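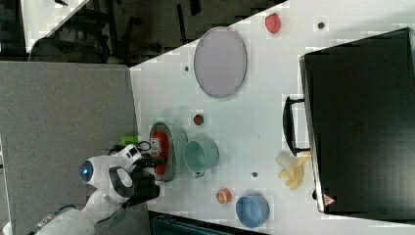 The kitchen after the children leave

When the last of my three sons moved out in November, I continued to cook for five persons during two months. I did not notice it. I took the big pot because it was the pot standing on the stove, and I filled it because a half-filled pot looked sad to me. My husband ate lentils for lunch and lentils for supper, and he is a polite man.

For this article I spoke with several people who had to learn cooking again, in a smaller way. Some of them lost a partner. Some are divorced, some only have grown children, like me. All of them told me that the recipe is the easy part. You can divide a recipe by two. It is more difficult to divide a habit.

Bernice Mensah was for many years the cook of a school in Neltau, and she prepared 200 lunches each day. After she retired she could not make one portion of rice. "My hands knew only the big spoon," she told me. Her solution was to give away all her big pans in one afternoon, to a niece who has a snack bar. Then she had one small pan, and the rice became small also.

I do not have her courage. My big pot is now in the cellar, and I know exactly on which shelf. 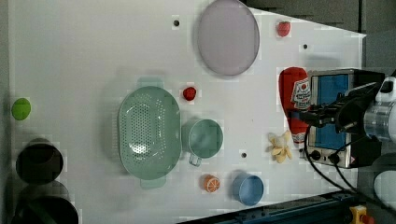
What to buy, and how much

The shop is the second problem. Food is packed for families. A cabbage is the same size for a person alone as for a person with six children, and the bag of potatoes is cheaper per pound when it is too heavy to carry.

Yhon Castaño became a widower at the age of 50. His wife had done the shopping, and in the first weeks he bought everything that she used to buy, including the yogurt he does not like. Now he goes to the store with a list for three days and never for more. He buys loose carrots, one onion, two eggs if the farmer on the corner agrees to sell two. He says that he spends more for each thing and less for the month, and he has the receipts to show it. I looked at them. He is right, but he also does not drink coffee, and this helps.

His best advice is for bread. Slice it on the first day, freeze it flat, and take out only what you will eat this evening. 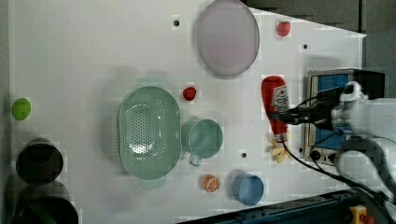
Sauces, jars and other old friends

Open the door of any refrigerator and you find the history of the household. In mine there were four kinds of mustard. Kiprono Temba, who teaches an evening cooking course for one-person households in Gallagher, asks his students in the first lesson to write down every jar they own and the date on it. One lady brought a chutney older than her car.

Kiprono is strict about this. A small household should have one hot sauce, one sour thing and one sweet thing, and when a jar is empty you may choose another. I asked him about ketchup. He thought for a moment and said that ketchup is sour and sweet together, so it saves a place on the shelf.

He also teaches the art of the second meal. This is not the same as leftovers. You roast a chicken leg with the intention that a part of it will be soup tomorrow, and you put this part away before you sit down. If you wait until after dinner, you will eat it. I tried both ways and I can confirm.

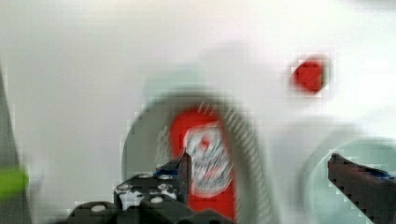
The hardest question is where to sit. Nuala Ní Mhurchú ate standing next to the sink for almost one year after her divorce. She was not unhappy, she says, only it seemed too much work to set a table for one plate. Then her neighbor Gearóid Nic Giolla knocked to borrow salt and found her eating pasta from the pan. He did not say anything. The next evening he came with his own plate, already full, and asked if he could eat at her place because his lamp was broken.

They now eat together on 30 evenings in a good season, each with his own food. They do not cook for each other. Nuala thinks that this is the reason why it works so well, and Gearóid thinks it is because her table is near the window.

In my house we have also changed the table. We took out the middle leaf and the two ends now meet with a small gap, where the crumbs fall. My oldest son visited us and said the kitchen looked bigger. Then he asked what there was to eat, and I went down to the cellar to bring the pot.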